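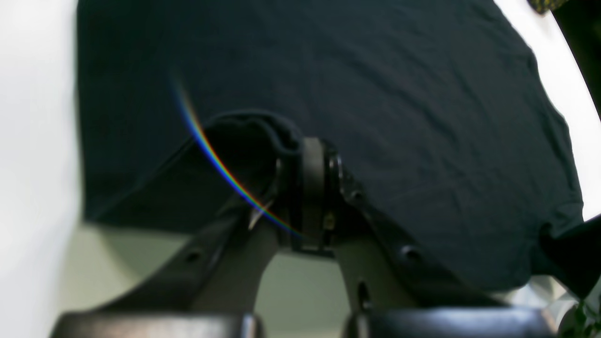 Item 6, folding surface: dark navy T-shirt against white surface, fabric gathered at a fold.

LAUNDRY AND FOLDING ROOM: INSPECTION CHECKLIST WITH COMMENTS
Site: Kurport Residence, Redel wing, ground floor
Date of inspection: 11 Jul 2026
Ratings: OK / Minor / Action / Not checked

Scope. Washing, drying, folding and storage of residents' clothing. Bed linen goes out to Rikness and is covered on a separate sheet. Machines were checked from the front only. Rear panels were not removed.

1. Floor and walkways
Rating: Minor
Floor dry at time of visit. Drain cover seated. One edge of the anti-slip mat by the washers has curled and should be taped down or replaced. Walkway from door to folding table clear to full width.

2. Washers
Rating: OK
Door seals free of lint and coins. Inlet hoses show no bulging at the visible end. Detergent drawers rinsed. Shutoff valve handles turn freely and are labeled.

3. Dryers
Rating: Action
Lint screen on the left dryer was loaded and had not been cleared after the last cycle. Screen itself intact. Right dryer clear. The cleaning log on the wall has gaps. Clear the screen before every load and initial the log each time. Exhaust duct to the outside wall firmly attached. Outside flap opens and closes.

4. Electrical
Rating: OK
Outlets near the sink have ground-fault protection and tripped correctly on test. The pressing iron is rated 2000 W and is plugged directly into a wall outlet. No extension cords in use. Iron cord checked along its full length, no cuts or exposed wire.

5. Chemicals
Rating: Minor
Bleach and acid descaler stored on separate shelves, as required. One spray bottle of stain remover has a handwritten label that is no longer legible. Contents to be confirmed and relabeled, or the bottle discarded. Eyewash bottle in date.

6. Folding surface
Rating: OK
Surface white, wiped down before use. No splinters, raised screws or sharp corners found by hand check. A dark cotton T-shirt was used for the lint and transfer check, because loose white fibers show up best on it. Shirt spread out, lifted at a fold, then turned and checked on the other side. No residue transferred from the surface. Ordinary creases from the dryer are not a finding. Dark items should still be folded ahead of towels, which shed.

7. Garment check before storage
Rating: Minor
Hems and seams to be looked at while folding, not after stacking. Sample pulled from the shelf: 2 garments with open hems had been put away without a repair tag. Both moved to the mending bin. Pockets in the sample were empty. Name labels present and readable.

8. Shelving
Rating: Action
Upper shelf unit wobbles when loaded. The wall bracket on the window side has pulled slightly away from the plaster. Stacks on that unit limited to lightweight items until the bracket is refitted. Shelf depth measured at 430 mm, which suits a standard T-shirt fold with no overhang. The stack of sweatshirts on the lower shelf stuck out past the edge and was reduced during the visit.

9. Lighting and ventilation
Rating: OK
All ceiling fixtures working. Light at the folding surface is enough to tell navy from black, which was a complaint on the previous sheet. Exhaust fan running, grille dusty but not blocked. Add grille to the monthly cleaning list.

10. Fire and exit
Rating: OK
Extinguisher on its hook, gauge in the green, tag current. Exit sign lit. Door closes and latches without help. No laundry carts parked in front of it.

11. Hand hygiene
Rating: OK
Sink has soap and paper towels. Gloves stocked in medium and large. Small size out, reorder from Hayat with the next supply request.

12. Sorting area
Rating: Not checked
Carts were in use during the visit. To be covered at the follow-up.

Open actions
Item 3: lint screen routine and log, immediate.
Item 8: refit wall bracket, load limit stays in place until signed off.
Items 1, 5, 7: correct before follow-up.
Item 12: inspect at follow-up.

Follow-up inspection: September. Keep this sheet in the folder by the door with the dryer log.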